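Jatier Textile Reuse Office
2023-10-19

1/ The autumn clothing collection opens this week at the Kun and Rarnamen depots. Residents may bring up to three bags per household. Please tie each bag at the neck and leave it with staff at the counter.

2/ Accepted: clean shirts, coats, trousers, shorts, bed linen and curtains. Shoes must be tied together in pairs. We cannot take pillows, quilts or carpet at either depot.

3/ In May, residents brought in 1627 items. Of these, 132 were set aside for the repair program and are now on sale at the Plarnamine shop.

4/ Items with broken zippers or missing buttons are welcome – please pin a note to the garment so that the repair bench can find the fault. Small holes and worn hems are also fine.

5/ Denim remains in demand in every size, including children's. Faded or worn pairs are accepted on the same terms as the rest.
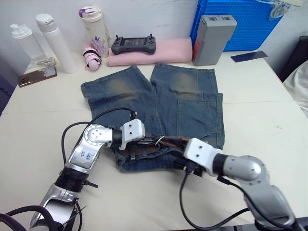 Blue denim shorts with faded patches on the legs.

6/ Bags should not be left outside the depots after closing. Receipts are available at the counter on request.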